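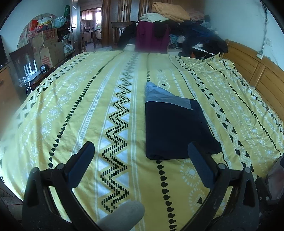 How many recordings do we need before the arm can fold clothes without help?

Our working figure is 600 good ones per type of garment, and we'll know by the end of July whether that's enough.

Hello Lizelle, and sorry this one is longer than the last. You asked for news on the folding work before the Botico money is renewed, so I've put it all in one place.

The big change since spring is that we've stopped steering the arm by remote control for soft things. I liked the remote set-up, I really did, but cloth is miserable to handle through a joystick and everybody got slow and cross. Now the person demonstrating holds the gripper in their own hand and just does the job, with the camera riding along on the tool. Lesego Masilela picked it up in an afternoon and she's now quicker than me — which I'm told isn't difficult.

We're working in ordinary homes, on beds, with people's own bedding and clothes. Patterned duvets are good for us, as the arm needs to learn where a garment stops and a busy cover starts. Dark clothes are still the hard ones. Navy and black fold lines hardly show, and we throw out far more of those recordings than I'd like.

So far we've kept about 2000 recordings across all garments. Trousers and T-shirts are past the target, jumpers are nearly there, and shirts with buttons are well behind. The first training run on the Tarnimska machine took 12 hours. It folded towels nicely and made a mess of sleeves.

Money: we're inside the budget, apart from finger pads, which wear out faster than I'd guessed. I'd like to move a bit over from travel to cover 3 more sets, if you're happy with that.

Next up is sleeves, then the button shirts. Could you let me know about the pads before I place the order?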